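Girkness opens two-armed teaching bench to residents and small firms

Robots that learn by being shown, instead of being programmed line by line, will be at the centre of a new open programme in Girkness from April. The Didska bench, a pair of small robot arms that face each other across a shared tabletop, will be available to schools, repair groups and small manufacturers who want to try teaching a robot a job with their own hands.

The project has spent the winter building up a library of demonstrations, each one performed by a person steering both arms at once by remote control. The library now holds 1650 of them, and the team is delighted to be putting the controls into other people's hands at last.
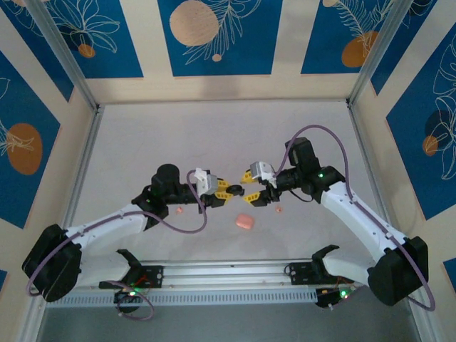 Issued by the Shared Skills Robotics Group, Girkness Institute of Technology

"We have had people come in who have never touched a robot, and inside a quarter of an hour they are passing things from one gripper to the other and laughing about it," said Veronika Dobos, who leads the group. "They arrive expecting a keyboard. What they get is a pair of handles, and the arms go where their hands go. It is a lovely thing to watch, and I still haven't tired of it."

Teaching by demonstration has been around in research labs for many years, but two-handed work has always been the tricky part. One hand steadies and the other one turns, pulls or presses, and most of us swap those roles several times a minute without giving it a thought. A person steering two arms has to slow down and make those choices on purpose. The recordings capture the movement of every joint together with the views from the cameras, so that the learning software can match what the arms did to what could be seen at that moment.

The Didska team has concentrated on small, fiddly household things: earbuds, cases, caps, erasers and clips. Small parts are cheap to replace and they are hard to hold well. They roll, they hide behind the fingers, and a grip that looks perfect from above can turn out to be a couple of millimetres off when seen from the wrist. The group reckons that a robot which can cope with this sort of clutter will be far better placed to help at a packing table or a repair counter.

Both arms carry yellow fingers with hollow cells moulded into the sides. Radosław Czarnecka, the group's workshop engineer, prefers them to the hard metal jaws used in the first version of the bench.

"With the metal ones everybody was frightened of crushing something, so they drove the arms like learner drivers," he said. "Now people will lean into an object a bit, feel their way round it, try again. Those are the recordings we want. I would take a slightly clumsy demonstration with a good recovery in it over a flawless one any day of the week!"
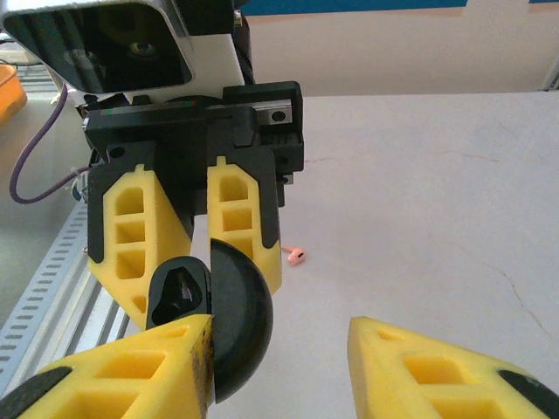
What visitors will do

Each visit lasts a morning or an afternoon. Visitors start with a free session at the controls, move on to a set task, and finish by recording demonstrations of their own. Tasks can be chosen from the group's list of 113, which runs from simple pick-and-place work to handing an object from one arm to the other in mid-air. Firms are also welcome to bring parts from their own benches, provided they fit on the tabletop and have no sharp edges.

The handover remains the favourite. It sounds like nothing at all, but the receiving gripper has to arrive at a sensible angle, close without knocking the object, and take the weight before the first one lets go. New operators nearly always let go too soon. The group keeps those attempts, labels them and uses them alongside the good ones.

Bezawit Wubshet, who trains the operators, has written a short guide to go with the programme. It is free to download and asks for no technical background.

"My advice is mostly about patience," she said. "Move one arm, let it settle, then move the other. Look at the wrist view before you close the fingers. And talk to yourself while you are doing it, because you will notice the moment where you hesitate, and that moment is usually the interesting bit of the task."
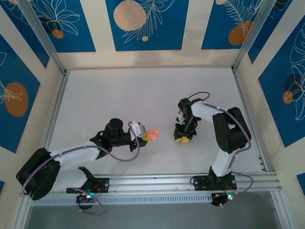 The left arm holds a small pink object while the right arm waits with open fingers.

During the trial period 189 people had a turn at the bench, among them pupils from Brovside, a lacemaking circle and staff from Kwiatkowski, a local firm which refurbishes hearing equipment. Grażyna Wróbel, production manager at Kwiatkowski, said her team had gone along out of curiosity and come home with a list of ideas.

"Our people work with tiny parts all day and they have wonderful hands," she said. "I was so pleased that somebody wanted to learn from them. One of our senior technicians showed the arms her own way of turning a part over, with a little nudge against the other gripper, and the researchers asked her to do it again and again. She has not stopped talking about it since."

That nudge is now part of the training set. Operators who come from skilled trades tend to use the table, the second gripper and even the object's own shape to help them along,

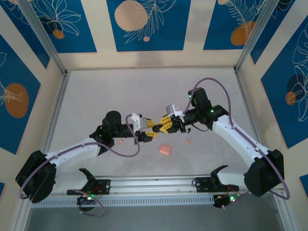
and the group hopes that many more of these habits will find their way into the library as the programme grows. Contributors will be credited by name if they wish, and anybody who would rather stay anonymous can do so. Only the arms' movements, the control inputs and the views of the workspace are kept. No voices are recorded.

The demonstrations will be shared in batches with other teaching and research groups, along with the task list and the labels. The first batch covers seven tasks and includes the failed attempts as well as the completed ones. Notes on setting up the cameras and the controls will be published with it, so that groups with a similar pair of arms can add recordings in the same format.

Weronika Bielecka, who looks after the data, said she was especially keen to hear from left-handed operators. "We have far too few of them. The same task looks quite different when the other hand takes the lead, and the robot ought to see both. If you are left-handed and you live anywhere near Girkness, please come and have a go."

Places are free for schools and community groups. Small firms pay a modest charge towards bench time, with the first half-day free. Sessions begin at 9.30am and 1.30pm, and groups of up to 7 can be taken at once. Children under 12 should come with an adult.

Bookings and press visits can be arranged through the Shared Skills Robotics Group office at the Girkness Institute of Technology. Veronika Dobos and Bezawit Wubshet are both available for interview, and reporters are warmly invited to try the controls for themselves.

Notes to editors

Didska is the name of the two-armed bench and of the demonstration library recorded on it. The operator guide may be quoted freely with credit to the group.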